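Kitchen cell, bench notes, Monday

Start 9.15. Purpose of today: go through the house rules for the counter cell one at a time with the arm actually on the counter, and mark which ones we keep. Draft 3 of the rules came out of the Vullex review and half of them read like they were written by someone who never had to stand next to it. Others please add in the margin, don't overwrite.

Rule 1, speed. Draft says 200 mm/s whenever a person can reach the counter, no exceptions. Keep. Somebody had put the override back to 60 percent over the weekend and the cap was still being respected, checked in the controller not just on the pendant. Log entry 3833 if anyone wants it.

Rule 2, clutter. Draft says "worksurface to be cleared of all non-task items". No. The whole job is a kitchen with stuff in it. Reword: non-task items stay, but are placed before the run and not moved by hand during it. If you have to move one, stop, move, re-home, note it. Same wording as the Tavivia site uses, so we match.

Rule 3, heat and mains. Toaster oven and toaster unplugged at the wall, plug left visible on the worktop edge. Cloths on appliances only under that condition. Add to the start checklist, it isnt there at the moment.

Rule 4, closed fingertips when parked over an object. Tips are pointy. See below. 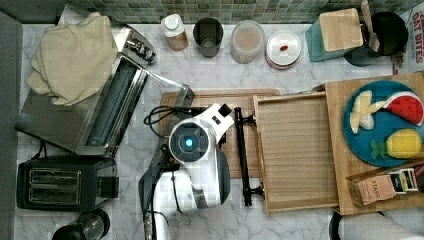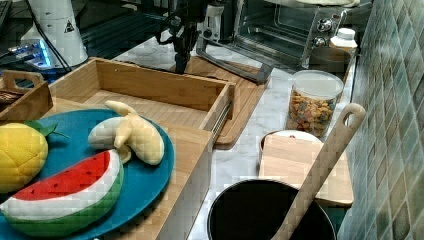
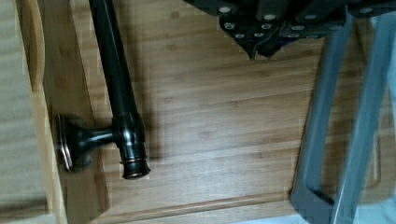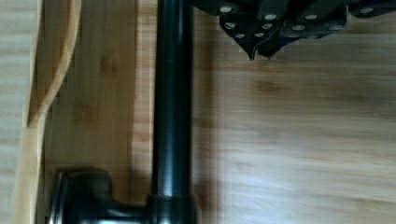 Rule 5, hard shiny items. Draft treats metal fittings same as plush fruit, one grip force for everything. Not good practice. Split in two classes, soft and rigid, and write the class on the run sheet before the first pick. Rigid class: lower approach speed, no regrasp without backing off first, and the object must lie clear of any ledge on the side the finger goes down. If it can't, reposition or skip. I'd sooner have a skipped run than a scratched bronze finish and an argument with Brabec.

Rule 6, cables. Any loop lying on the worktop gets checked through full reach before start, by jogging, not by eye. Draft says "cables to be managed". Managed how. Proposed text: no loop may pass under the gripper at any point in the programme, two clips minimum on the forearm.

Rule 7, estop within arm's reach of where you STAND, not where you sit. Moved ours at 11. Needs a longer lead, part 1063 in the Nallix catalogue, on order.

Rule 8, wrist camera. Wipe lens at start and after lunch. Save a still at every stop, even the boring ones. Compression is set too high, stills go blocky on the wood grain, which makes it hard to argue afterwards about where a fingertip was. Ask for it to be turned down.

Dropped: old rule 9 (gloves at all times near the cell). Gloves and pinch points don't go together, and it contradicts our own risk sheet, page 2.

Still open:
- who signs the run sheet when only one person is in
- does the speed cap aply during homing? think yes, draft silent
- soft / rigid class for ceramic plates, probably rigid

Stopped 16.40. Arm parked, air off, run sheet in the blue folder. Draft 4 to go round once the lead has come.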